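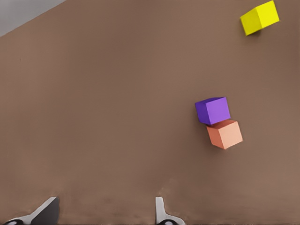
Wrist camera, block task in the simulator. Yellow off on its own, purple and salmon in their huddle.

Tuesday, June, evening session

Present: me, Aicha Hajji, the two Cruickshank brothers for the first half, and a biscuit tin which did not survive. Laketti is the arm, for anyone reading this who has only just joined. Sisten is the software that tells Laketti what to do. When something goes wrong we blame Sisten, and Sisten's log blames Laketti, and so the evenings pass.

Aim for tonight: stop the colour finder treating two touching blocks as one long block with an identity crisis. Second aim, if there was time: write down how the task is set up, so that we stop arguing about it on the bus.

Started at quarter past six. First half hour went on the config file. Somebody (the handwriting in the commit message is mine, so to speak) had left the table height at the value from the old scene, and the arm was cheerfully reaching for blocks at a level well below the tabletop. The planner refused, quite rightly, and reported it as "goal not reachable", the same message it gives for about nine other faults. Put the height back. Added a line to the start-up check that prints the table height and the gripper height next to each other, so that even I can see when one is below the other.

Random seed for all of tonight: 1218. Please use it if you want to repeat any of this. Please do not use "whatever it picked", which is what the last entry says and which has cost me a fair bit of goodwill.

Colour finder

The old method takes the wrist camera picture, throws away everything that looks like table, and calls each remaining blob a block. With the blocks well apart it behaves like a model pupil. With purple and salmon up against each other it finds one blob, works out the middle of it, and sends the gripper to the join. The fingers then come down with one foot in each camp.

Aicha's suggestion was to split by hue first and look for blobs second. I said this would be slow. It was not slow. I have been asked to record that it was not slow.

The trouble with hue is the salmon one. Its top is so pale and its side so much darker that the two can land in different bins, and then we have one block too many instead of one too few. Yellow does a milder version of the same thing, with an olive side. Purple is fairly well behaved provided the bins are wide. What we settled on:

Convert to hue, ignore brightness almost entirely.
Widen the orange bin until it takes in both the peach top and the terracotta side.
Check that the table has not come along for the ride. (It had. The table is brown, and brown is just orange that has given up.)
Raise the saturation floor for the orange bin only, until the table drops out again.

That last step took most of an hour. There is a narrow gap between "table excluded" and "top of salmon block excluded" and the setting has to sit inside it. Aicha wants to change the table to blue. I said that was cheating. She pointed out that the whole world in there is made up and we can have any table we like. I have no good answer to this, except that the real bench is brown too, and one day we shall have to meet it.

Agreed to keep brown until the end of the month and then have the argument properly.

Grasp angle

Once the blocks were found separately, the next problem was turning up at the right angle. The blocks get dropped in at random rotations, and the fingers need to line up with a pair of flat faces. The old code measured the angle from the whole blob, sides included, which pulls the answer round towards whichever side face happens to be showing. Changed it to use the outline of the top face only.

Ran 15 tries on a single block with nothing else near it. The old way missed by enough to knock the block round before closing on it in most of them. The new way was clean in all but 4. All four of those were at the far side of the table, where the block is small in the view and the top face is a thin sliver. I have left those alone. We could move the camera back for a second look before the final approach, and the younger Cruickshank has said he will write this, in the tone of someone who will be doing exams instead.

For the pair that touch, angle alone will not save us. The fingers need somewhere to go. If there is another block against the face you want, you cannot get a finger in, however beautifully you have measured it. Two ways round this:

a) Choose the other pair of faces. Works if the neighbour is on one side only.

b) Nudge first. Close the fingers, push one block away gently, open, look again, pick.

I favour (a) because it is one line of thinking and no extra movement. Aicha favours (b) because it looks cleverer in front of judges. We wrote (a) first and put a stub in for (b) with her name on it.

Close work
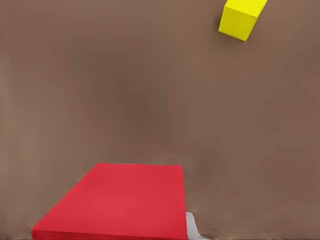

Then there is what happens once the gripper is right down among things. A block that is very near the camera fills a big piece of the view, runs off the bottom edge, and stops having a whole outline to measure. Worse, the finger itself sits against it and is partly tucked behind it, and the finder takes the visible bit for the truth. Anything computed from the outline at that range is fiction. Sisten will still give you an angle, to three decimal places, with complete confidence.

So the new rule is: no fresh estimates when the blob touches the bottom border. Keep the last good one from higher up and go in on that. This needed a flag, the flag needed a name, and the name took longer than the code. It is called too_close. The rejected names are not being written down in a notebook that a teacher may read.

Same goes for any blob touching the top border, though there it matters less, as we are never about to grab something that far off. It does upset the count, though. A cube that is half out of view has a smaller area than the finder expects and used to be thrown away as noise. Then the task list said there was one fewer block to tidy and the run ended early, very pleased with itself. Now a blob on the border is marked "partial" and stays on the list until we have had a proper look at it from somewhere else.

Shadows: the finder ignores them, now that brightness is mostly out of it. One small mercy. The shadow next to a big red block is quite a dark brown, and I had expected trouble from it in the orange bin. None so far. I have written "none so far" in pencil in my head.

Red did need its own attention. Hue wraps round at the red end, so half of red is at nought and half is at the top of the scale, and a bin that runs from low to high misses one half or swallows the rainbow. Everybody who does this finds it out the same way. Two bins, joined afterwards. If you are new: do that first, and have the hour back.

Timing

A full run needs to be under the competition limit with room to spare. We were losing most of our time to the wait after each look, which had been put in by somebody last year to "let things settle". Things settle much faster than that. Cut the wait to a third and nothing changed apart from the clock. Cut it to nothing and the arm took its pictures while still swinging, and the angles went to pieces. Put it back to a third. I am sure there is a better number and I am equally sure that I will not be the one to find it.

Also found that the approach speed was being set in two places, and that the second place won. Removed the first. Then found that the first was the one with the comment explaining it. Moved the comment.

Supplies

The replacement finger pads for the real gripper have not come. Kustumix say they have been sent. They said that before. The pads we have are worn smooth on one side and the real arm drops anything with ambition, so there is not much point in trying tonight's code on the bench until they turn up. Simulated friction is set generously, by the way. I know. It is on the list.

Things that went wrong and were my fault

Saved over the log from the first batch with the log from the second. File names now include the time.

Told Aicha that the camera was upside down. The camera was fine. My window was showing the picture flipped.

Left the sim running at ten times speed while timing it by the wall clock, and for one glorious minute believed we had a record.

To do before next session

Ten runs with the touching pair, option (a) only, seed as above. Write down every failure, including the boring ones.
Stub for (b): Aicha.
Second look for distant blocks: Cruickshank the younger, exams permitting.
Lower the simulated friction to something a worn pad would recognise.
Ask Kustumix again, politely. Then get Aicha to ask them.
Bring biscuits. The tin has gone home to be filled and I am told it is my turn.

Stopped at twenty to nine when the lights in the corridor went off. Last run of the evening had got as far as the second block. Code is pushed, on the branch called hue_first. Do not merge it yet, the print statements are rude.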